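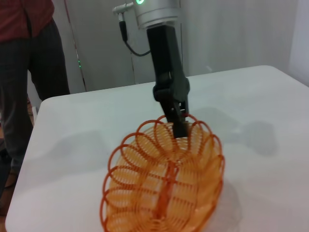 *Arbeitsplatz 2, Greifer am hinteren Korbrand, Drahtkorb orange*

# Prüfliste Roboterzelle — Projektkurs Automatisierung

Datum: 30. Januar 2019
Kurs: Projektkurs Charbonneau, Gruppe »Pimis«
Geprüft von: Brittany Chan
Gegengelesen: Heikki Tikkanen
Aufgabe: Körbe und Beutel aufnehmen, versetzen, ablegen

Eintragungen: i. O. = in Ordnung, M = Mangel, n. g. = nicht geprüft. Bei M immer einen Kommentar dazuschreiben. Letzte vollständige Prüfung war im November.

## 1. Arbeitsbereich und Aufsicht

| Nr. | Prüfpunkt | Ergebnis |
|---|---|---|
| 1.1 | Tisch steht fest, Rollen gebremst | i. O. |
| 1.2 | Bodenmarkierung 800 mm um den Tisch vorhanden | M |
| 1.3 | Not-Halt vom Platz der Aufsicht aus erreichbar | i. O. |
| 1.4 | Laufwege frei von Taschen und Jacken | i. O. |

**Zu 1.2:** Klebeband löst sich an der Fensterseite. Neu kleben, vorher den Boden entfetten. Bis dahin bleibt die Aufsicht neben der Tischecke stehen und greift nicht über die Platte, solange der Antrieb frei ist.

**Zu 1.3:** Einmal ausgelöst, Arm hat sofort gehalten. Quittierung nur mit Schlüssel, so wie vereinbart.

## 2. Arm und Greifer

| Nr. | Prüfpunkt | Ergebnis |
|---|---|---|
| 2.1 | Statusleuchte am Handgelenk grün bei Freigabe | i. O. |
| 2.2 | Greiferkabel ohne Knick, Schlaufe hat genug Spiel | i. O. |
| 2.3 | Stecker am Handgelenk sitzt fest | i. O. |
| 2.4 | Finger schließen parallel, kein Versatz | i. O. |
| 2.5 | Schrauben an den Fingern nachgezogen | M |
| 2.6 | Geschwindigkeit im Kursbetrieb begrenzt | i. O. |

**Zu 2.2:** Die Schlaufe bei voller Drehung nach beiden Seiten angesehen. Sie streift nirgends. Bitte nicht mit Kabelbinder kürzen, das hatten wir schon.

**Zu 2.5:** Linker Finger war lose, rechter fest. Beide nachgezogen. Der Drehmomentschlüssel von Grirnard fehlt in der Schublade und ist auch im Ausleihheft nicht eingetragen. Wer ihn hat, legt ihn zurück. Punkt bleibt auf M, bis mit dem richtigen Werkzeug geprüft ist.

**Zu 2.6:** Grenze im Programm »Undthorpe« steht auf 100 mm/s. Passwort für die Einstellung liegt bei Tikkanen.

## 3. Greifen am Korb

| Nr. | Prüfpunkt | Ergebnis |
|---|---|---|
| 3.1 | Anfahrt von oben, Greifer senkrecht | i. O. |
| 3.2 | Finger fassen den Rand, berühren die Platte nicht | i. O. |
| 3.3 | Korb rutscht beim Anheben nicht durch | M |
| 3.4 | Keine scharfen Drahtenden | i. O. |

**Zu 3.3:** 12 Versuche am Drahtkorb, 11 gehalten, einer abgerutscht. Beim Fehlversuch saßen die Finger zwischen zwei Drahtbögen statt am Draht. Der Korb hing dann schief — abgebrochen, von Hand abgesetzt, Arm vorher gesperrt. Vorschlag: Greifpunkt neu einlernen und danach die Reihe wiederholen.

## 4. Beutel und leichte Teile
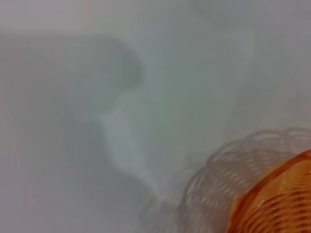 Für Beutel gilt vorläufig nur Betrieb mit Einzelschritt-Freigabe. Das Programm sucht die Kontur vor der Platte, und bei dünner Folie ist diese Suche noch nicht zuverlässig genug für den Automatiklauf. Der durchscheinende Beutel hebt sich kaum vom hellen Untergrund ab, während der orange Korb rechts unten deutlich heraussticht. Außerdem liegt das zusammengeraffte Ende des Beutels dicht am Rand der geflochtenen Körbe. Vor dem nächsten Lauf also Beutel und Körbe weiter auseinanderlegen und die Kontursuche mit dunkler Unterlage wiederholen. Ergebnis bitte hier nachtragen.

| Nr. | Prüfpunkt | Ergebnis |
|---|---|---|
| 4.1 | Einzelschritt-Freigabe eingestellt | i. O. |
| 4.2 | Kontur des Beutels wird erkannt | M |
| 4.3 | Abstand zwischen Beutel und Körben ausreichend | M |
| 4.4 | Lampe blendet nicht auf der Platte | n. g. |

**Zu 4.4:** Erst prüfen, wenn die Unterlage da ist.

## 5. Offene Punkte

- [ ] Bodenmarkierung erneuern (Chan)
- [ ] Drehmomentschlüssel suchen, Finger nachprüfen (Gruppe Pimis)
- [ ] Greifpunkt am Drahtkorb neu einlernen, Reihe wiederholen (Chan)
- [ ] Dunkle Unterlage besorgen, matt (Tikkanen)
- [x] Ersatzschlüssel für die Quittierung beschriften

**Freigabe:** Kursbetrieb mit Körben erlaubt, nur unter Aufsicht. Beutel nur im Einzelschritt. Automatiklauf gesperrt.

*Anmerkung H. T.:* Einverstanden. Bei 3.3 nächstes Mal bitte dazuschreiben, in welcher Höhe der Korb abgerutscht ist.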